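# 제7장 손으로 가르치기: 직접 교시와 원격 조종

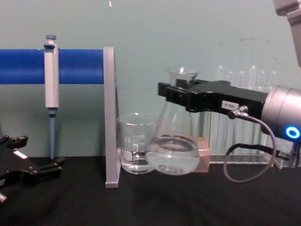 로봇에게 일을 가르치는 가장 오래된 방법은 로봇의 손목을 잡고 끌고 다니는 것이다. 두 번째로 오래된 방법은 멀찍이 떨어져 조종기를 쥐고 같은 일을 시키는 것이다. 두 방법 모두 사람이 로봇보다 그 일을 잘한다는 가정에서 출발하는데, 이 가정은 실습 첫날 오전이면 대체로 흔들린다. 평생 아무렇지 않게 물을 따르던 사람도 로봇 팔을 거치는 순간 세 살배기가 된다.

6장까지는 궤적을 수식으로 썼다. 시작점과 끝점이 있고, 그 사이를 매끄럽게 잇는 다항식이 있었다. 안타깝게도 삼각 플라스크를 들어 옮기는 일을 다항식으로 설명해 달라고 하면 화학과 학생들은 자리를 뜬다. 목을 얼마나 세게 잡을지, 수면이 기울기 시작하면 어느 쪽으로 늦출지, 옆의 비커와 얼마나 거리를 둘지는 그들도 말로 하지 못한다. 그냥 할 줄 안다. 이 장에서는 그 '그냥'을 기록하는 법을 다룬다.

## 7.1 이 장에서 배울 것

이 장을 마치면 독자는 다음을 할 수 있어야 한다.

- 직접 교시(kinesthetic teaching)와 원격 조종(teleoperation)의 차이를 설명하고, 주어진 작업에 맞는 쪽을 고른다.
- 시연 한 편을 관절 각도, 그리퍼 개폐량, 영상의 시계열로 정리한다.
- 버려야 할 시연과 버리고 싶은 시연을 구별한다.

마지막 항목이 가장 어렵다. 조교 모히트 타쿠르(Mohit Thakur)는 채점 기준에도 이 항목의 배점을 제일 높게 잡았고, 학생들은 해마다 이의를 제기한다.

## 7.2 두 가지 방법

**직접 교시**에서는 중력 보상을 켜고 사람이 팔을 직접 움직인다. 관절의 저항이 손에 그대로 전해지므로 힘이 필요한 작업에 유리하다. 단점은 사람의 손과 소매가 카메라에 함께 찍힌다는 점이다. 그렇게 모은 영상으로 학습한 정책은 소매가 나타나기를 기다리기도 한다.

**원격 조종**에서는 사람이 화면이나 맨눈으로 작업대를 보며 조종기를 움직이고, 로봇이 따라 움직인다. 영상은 깨끗하다. 대신 촉감이 사라지고 지연이 끼어든다. 양팔 작업에서는 한쪽 팔에 집중하는 동안 나머지 팔의 존재를 잊기 쉽다. 쉬는 팔도 관절 값은 계속 기록되므로, 조종자가 무심코 기침한 흔적까지 데이터에 남는다.

이 책의 실습은 원격 조종을 기본으로 한다. 액체가 든 유리 기구를 다루기 때문이다. 7.5절의 조립 작업에서만 직접 교시로 돌아간다.

## 7.3 사례: 제르데일의 플라스크

제르데일(Jerdale) 실험실의 비르센 에르뎀(Birsen Erdem)은 플라스크를 들어 옆의 비커에 물을 따르는 작업으로 시연 300편을 모았다. 검토를 거쳐 남은 것은 103편이었다. 나머지는 대부분 물을 흘려서 탈락한 것이 아니었다. 조종자가 중간에 멈춰 생각한 시연, 목을 잡았다가 마음을 바꿔 다시 잡은 시연, 훌륭하게 따른 뒤 자랑스럽게 플라스크를 흔들어 보인 시연이 많았다. 마지막 부류를 학습 자료에 넣으면 로봇도 자랑을 배운다.

세라이나 그루버(Seraina Gruber)는 여기에 반론을 냈다. 멈칫하고 다시 잡은 시연에는 실수에서 회복하는 방법이 들어 있으니, 무작정 버리면 정책은 완벽한 상황에서만 완벽해진다는 것이다. 두 사람의 논쟁은 아직 끝나지 않았고, 이 책은 7.6절에서 양쪽 말을 모두 싣고 슬그머니 빠져나갈 예정이다.

투명한 물체도 골칫거리다. 유리 너머로 다른 유리가 보이고, 그 안의 물마저 투명하면 깊이 카메라는 꽤 창의적인 답을 내놓는다. 조종자는 경험으로 윤곽을 채우지만 모델에는 그런 경험이 없다. 시연을 모을 때 조명과 배경을 먼저 고정하라는 지시는 그래서 나온다.

## 7.4 시작하기 전에

실습실에 들어가기 전에 다음을 확인한다.

1. 비상 정지 버튼의 위치를 눈이 아니라 손으로 확인한다.
2. 조종기와 로봇의 좌우가 일치하는지 빈 그리퍼로 시험한다.
3. 처음 2편은 연습으로 간주하고 저장하지 않는다. 잘되었더라도 마찬가지다.
4. 시연마다 시작 자세로 돌아간 뒤 기록을 켠다.

> **생각해 볼 문제.** 숙련자 한 명의 시연만 모은 자료와 초보자 여러 명의 시연을 섞은 자료가 있다. 플라스크의 처음 위치가 매번 달라질 때 각 자료로 학습한 정책은 어디에서 실패하겠는가? 답을 적어 두었다가 7.6절을 읽은 뒤 고쳐 쓰라. 처음 답을 지우지는 말 것.

다음 절에서는 시연 한 편을 열어 시간 축을 맞추는 일부터 시작한다. 영상과 관절 값은 서로 다른 시계를 믿고 있으며, 둘 다 자기가 옳다고 주장한다.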